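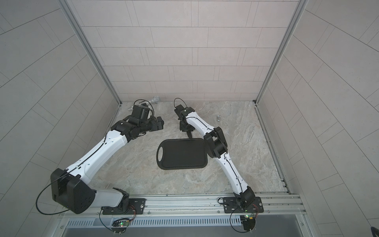

Wandcombe Technical Institute
Automation Lab, Unit 6: Faults Under Load
Handout for the second half of the course
Instructor: Ludivine Pichon
Revised Oct 25, 2020

Read this before you come to the lab. The first part covers the fault we will work from. The second part covers the stop and restart procedure, which you will be checked on before you run an arm yourself.

1. The fault

The cell has two arms on one rail, with a shared floor between them. The job was a plain pick and hold: the left arm closes on an item, lifts it clear of the floor, holds it, and sets it back in the same spot. The right arm stays parked.

On cycle 13 of the run the left arm lifted normally and then sagged during the hold. The item came down on one edge and slid. The controller kept going and sent the set-down move as if the item were still in the air. The fingers drove the item into the floor until the elbow motor tripped on overload and dropped torque. With torque gone, the whole arm came down.

No one was hurt. One finger was bent and had to be replaced.

2. What the log showed

The log is on the course drive under Barros, which is the name of the controller software. Look at three columns: commanded position, measured position, and motor load.

Up to cycle 12, commanded and measured position at the elbow stay close together. On cycle 13 they separate in the middle of the hold. The command does not change, but the measured angle drifts down. Load climbs over the same period. That pattern tells you the joint was asked for more than it could give. A bad encoder usually shows as a jump in position with no matching change in load.

The position error limit was set to 2,000 counts. The drift never reached it, so no alarm was raised. The limit had been left at the setup value, which is wide on purpose so that the arm can be tuned without constant stops. It should have been lowered before the run.

3. Grip and leverage

Students often blame grip force first. Grip force matters, but it was not the main cause in this case. The fingers stayed closed on the item for the whole hold.

The cause was where the item was held. When you grip a part by a narrow section and most of its bulk is off to one side, the weight acts at a distance from the fingers. Two things follow. The item tries to rotate in the grip, and the joints see a larger torque than the weight alone would suggest. An arm that is reaching far out has that much less to spare.

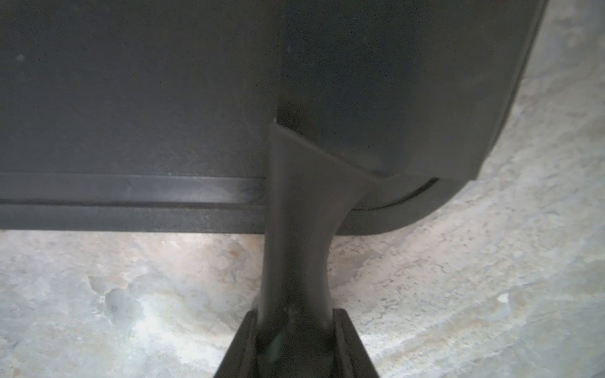 Before you approve any grasp, work through these questions on paper:

Where is the bulk of the item compared to the fingers?
Which way will it turn if it slips?
How far is the arm extended at the worst point of the move?
What will it hit if the arm loses torque there?

The last question is the one most often left blank. On these arms a motor that trips does not brake. It goes limp. Plan for the arm to fall straight down from wherever it is.

4. Stop and restart procedure

If an arm sags, drifts, or makes a grinding sound:

Press the stop button on the Jesine power unit. Do not try to catch the arm.
Call out "stopped" so your partner knows.
Wait until both arms are still. A stop cuts power to both, including the parked one.
Switch off the 24 volt supply at the wall side.
Support the arm from below the elbow before you free anything caught in the fingers.
Check the cables at the elbow and wrist for pinching.
Save the log before you power up. Barros overwrites it on restart.

A green light on a control board does not mean the motors are off. Go by the supply switch.

To restart, clear the floor under the arm, set the error limit to the value on the cell card, and run one cycle at low speed with nothing in the grip. If load at the elbow is higher than the reference trace, shut down and tell the instructor.

5. Changes since January

The error limit is now on the cell card and gets checked at the start of each session. Barros also compares load during the hold with load right after the lift, and stops if it rises. The Oltiver finger pads have been ordered but are not fitted yet, so use the old grip settings.

6. To hand in

Plot commanded position, measured position and load for cycles 11 through 13. Mark the point where you think an alarm should have come, and state what limit would have caught it without tripping on cycle 11 or 12. One page, with the plot attached. Work in pairs if you like, but each person writes up their own reasoning.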